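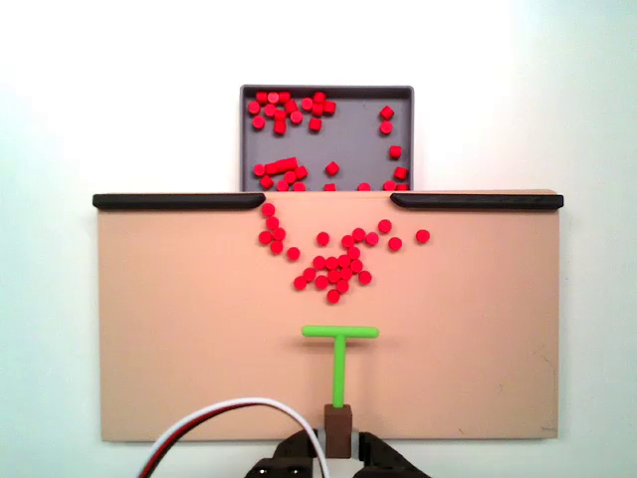 Chapter 2
Sorting and Storing Small Parts

A workshop loses more time to searching than to cutting. Before you buy bins or label drawers, decide how the parts will be used. Items needed at every job belong within arm's reach. Items used once a month can go on a high shelf.

Rehema Kaijage kept stock records at Cemwood, a furniture shop with 789 part numbers. She found that 60 of them made up most daily requests, and she moved those to open trays beside the benches. The rest stayed in closed drawers.

This chapter covers grouping parts by use, choosing a container, and writing a label. Section 2.1 begins with grouping.

Key terms: bin, open tray, part number, reorder point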